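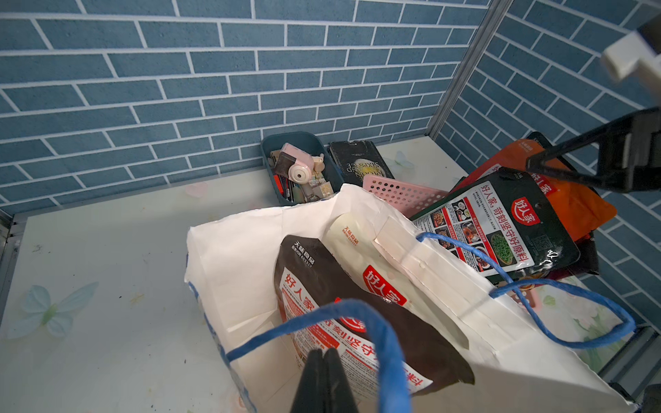 Figure 7.1 Wrist-camera view of a bagging demonstration. The closed fingers overlap the front package in the bag; further packets lean against the wall at right.

Chapter 7
Recording Demonstrations by Hand and by Remote Control

7.1 Introduction

Chapter 6 treated the robot's motion as something to be computed from a goal and a model of the workspace. Many tasks resist that treatment. Packing a paper shopping bag is one of them: the rim folds, the handles swing across the opening, and the packages already inside lean on one another. Writing down a model of the bag that is good enough to plan with takes longer than packing a great many bags. It is often cheaper to have a person perform the task through the robot and to fit a controller to the recorded data.

A demonstration, as the word is used in this chapter, is a time-ordered record of observations and actions that covers one attempt at a task. Observations include camera images, joint positions and gripper opening. Actions are the commands sent to the arm, or the quantities from which those commands can be recovered. Section 7.2 defines the record format. Sections 7.3 and 7.4 cover the two main ways of producing it, and Section 7.5 takes up errors in timing.

The bagging task in Figure 7.1 is used throughout. A second task, inserting a plug, appears in Section 7.6, where contact forces matter more than images.

7.2 Two ways to show a task

In kinesthetic teaching the operator holds the arm and moves it directly. The motors are set to cancel gravity and otherwise offer little resistance. The operator feels contact through the arm itself, and no mapping between two devices is needed. The drawback is that the operator's hands and body enter the camera views. A controller trained on such images may come to depend on a hand that will be absent at run time. The usual remedy is to record the joint path first and replay it with the cameras on, provided the objects can be put back where they were.

In teleoperation the operator moves a separate input device and the arm follows. The device may be a smaller arm with the same joint layout (a leader arm), a handheld tracker or a set of sticks. The operator can stay out of view, and images and actions are recorded in a single pass. Contact is felt weakly or not at all unless force is fed back to the device. Operators make up for this by slowing down near contact, and the slower pace becomes part of the data.

Let q_L be the joint vector of the leader and q_F that of the follower. The simplest mapping sends q_L to the follower as a position target. In free space the difference q_L - q_F is mostly tracking lag. In contact it also reflects how hard the operator is pressing. For this reason the leader position, when available, should be stored as the action. Storing q_F alone discards the pressing information.

7.3 What the wrist camera records

A camera mounted at the wrist moves with the gripper. The fingers keep nearly the same place in every image, while the bag and its contents shift and change size. This helps in the last few centimeters of a reach, where a fixed camera is likely to be blocked by the arm. It helps less in choosing where to go next, as the target may lie outside the view.

In Figure 7.1 the fingers are close together and overlap the brown package. The image alone does not settle whether the gripper is entering the bag or leaving it. The two cases call for different actions, so a controller given a single image must average over them or guess. Adding joint velocity, or a short history of images, removes much of this ambiguity.

The Karero data set, used in the exercises, holds 127 demonstrations of the bagging task. Each was recorded with a leader arm, and 16 are set aside for testing. Before training on any of them, the reader should replay several at reduced speed and compare the stored gripper opening with the wrist images. An offset between the two is the most common fault in recorded data and is treated next.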